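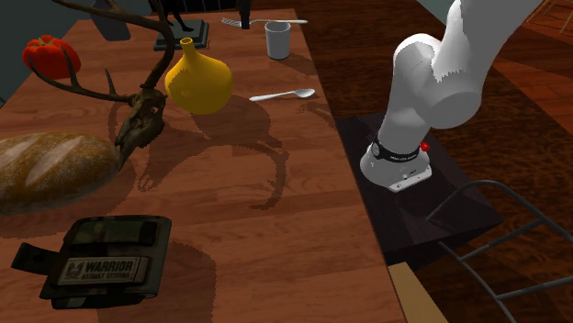
Home Locomotives Coaches Track Manuals Contact

Borkowska Goods Van, HO Scale: Fitting the Interior Lighting
Posted February 21, 2022 by the Lonell workshop
3 min read

4. Fitting the light strip

The Pollik 456 light strip fits all Borkowska vans with a removable roof. Older vans with a glued roof cannot be converted.

You will need a small crosshead screwdriver, tweezers and a soft cloth.

Caution: take the van off the track and switch off the controller before you start.

1. Lay the van on its side on the cloth. Remove the 2 screws next to the bogies and keep them apart from the coupling screws, which are shorter.

2. Turn the van upright. Press the sides in gently below the roof line and lift the roof, brake platform end first.

3. Slide the contact springs into the slots above each bogie. The bent end faces the middle of the van.

4. Pass the red and black wires up through the hole in the floor. Leave enough slack for the bogies to turn fully both ways.

5. Clip the light strip into the 4 lugs under the roof with the LEDs facing down. Do not use glue.

6. Push the wire plug into the socket on the strip. It fits one way round only.

7. Refit the roof and tighten the screws by hand.

Note: on analogue layouts the lights come on only when the controller is turned up. On digital layouts they are lit all the time unless a Jarkell function decoder is fitted (see section 6).

5. Checking the van

Put the van on a straight piece of track and push it along by hand. The wheels must turn freely. If the lights flicker, clean the wheel treads and the rail tops with a dry cloth, then check that both contact springs touch the axles.

If the van leans on curves, a wire is probably caught under the floor. Take the roof off again and repeat step 4.

Do not oil the contact springs.

Previous Next Back to Manuals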